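4.2 Does a marked surface help people sort?

The claim that taped grids make sorting faster has been repeated so often that few papers bother to test it. Van Dijk's manual for packing rooms recommends them outright and offers no figures. We were less sure. Of the 1387 sorting rounds logged at Rulstead between the first trial and February, 259 were done on surfaces marked with blue painter's tape (Figure 3), and the rest on bare ones. The average gain on the taped surfaces was small, and most of it came from 75 rounds done by people who had already used a grid elsewhere. Take those out and we would not stake much on what remains.

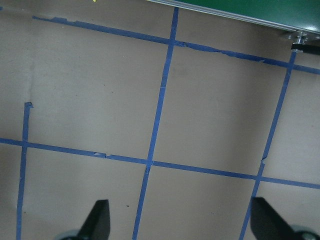
Figure 3. Sorting grid in blue painter's tape. The strips are frayed in places, and the cells are not all closed.

Chandrasekhar Kotian, commenting on an earlier draft, objected that we were asking too much of tape. In his view a grid only has to tell a person where one pile stops and the next begins, and a slightly ragged line does that as well as a clean one. He also thought that speed was the wrong measure and that we should have looked at mixed piles.

The second point is fair, and we went back to the logs. Mixed piles were noted in 187 rounds, but the sheets used at Steseo had no box for them, so the number is surely too low. On the first point we remain doubtful. A worn strip may well still read as a border, but we have no rounds that compare fresh tape with old tape under the same load, and neither, as far as we can tell, does anyone who recommends the method.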